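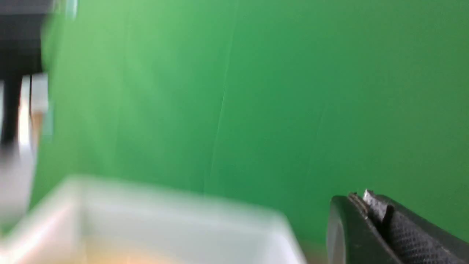 A green backdrop is a plain sheet of green fabric or paper hung behind a subject so that the background can later be replaced with a different one, a process known as chroma keying. Backdrops of this kind are used in film and television, in product photography, in school media rooms and in a good many spare bedrooms, and they range from seamless paper on a roll to stretched cloth held in a collapsible hoop.

Color

The green chosen is a strong, saturated one that is rarely found in skin, hair or everyday household goods. Editing software looks for that color and makes it transparent, leaving the subject behind. A sheet that is a single color from edge to edge may still look lighter and yellower on one side and darker and bluer on the other, depending on where the lamps have been placed, and most programs will put up with a gentle change of this sort far more gladly than with a hard shadow.

Creases

Folded cloth keeps its fold lines, and even a well-stretched sheet may show a thin pale crease running down the middle. Faint creases usually disappear in keying. Deeper ones catch the light along one side and need to be steamed out, or the cloth can be left hanging overnight under a little tension. The Vuorinen method, named after a small studio in Bivinham, uses 8 clips spaced evenly around the sheet, tightened in opposite pairs much as one would tighten a drumhead. Paper cannot be steamed and is simply rolled forward to a fresh length when it becomes marked.

Frosted and white objects

White containers, and above all translucent ones, take a certain amount of patience. Their walls pick up a greenish tint from the sheet behind them – this is called spill – and the software may then remove part of the wall along with the background. Moving the container farther forward is the usual remedy, and 31 inches is the distance given in the Flavis handbook for tabletop work. Warm-colored contents, such as orange or peach, are well separated from green and seldom cause any trouble.

Storage

Paper is best kept upright on its roll, and cloth rolled loosely around a cardboard tube. The Cokness roll, a paper type common in school media rooms, is sold in a length of 18 feet.

See also: Spill suppression; Seamless paper; Tabletop photography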